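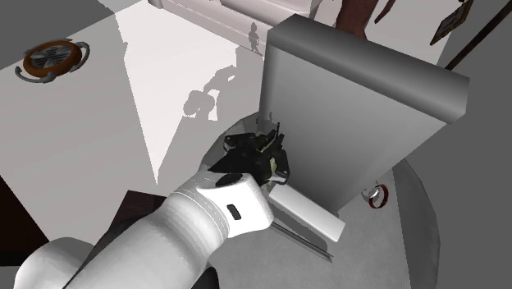 Sorcha Kerr

Olá a todos,

Desculpem a demora, andei com a casa virada do avesso e só ontem à noite consegui sentar-me com o livro!

A Wilma Tosh escreveu:
> Alguém já acabou "O Farol de Moltside"? Vou no capítulo 6 e
> ainda não percebi se a Ona é a narradora ou a irmã morta da
> narradora. Vale a pena continuar? E por onde se começa a ler
> a Mowat, afinal?

Wilma, continua, por favor! Eu também me perdi nessa parte (voltei atrás duas vezes, confesso) e só no capítulo 9 é que as vozes começam a separar-se. Não digo mais para não estragar. Repara só em quem fala do mar no presente e em quem fala dele no passado, ajuda imenso.

Quanto à ordem, eu não começava por este. O primeiro que li foi "As Contas de Stollar", que são três novelas curtas com a mesma aldeia por trás, e a do meio, a do relojoeiro que vende as horas da noite, é das coisas mais bonitas que li nos últimos anos. Quem gosta de fantástico com os pés na lama vai sentir-se em casa. O Niall acha-a lenta, mas o Niall acha tudo lento desde que leu aquela saga dos dragões em seis volumes :)

A tradução é que me deixa dúvidas. Na minha edição a velha do farol trata toda a gente por "vós" e a meio do livro passa a "vocês", sem motivo nenhum que eu veja. Na tua também é assim? Se alguém tiver o original à mão, gostava de saber como ela fala lá.

Ah, e para maio continuo a votar na Mowat, mas aceito contos se a Rhona insistir. Posso emprestar o meu Stollar, só peço que não dobrem os cantos!

Beijinhos,
Sorcha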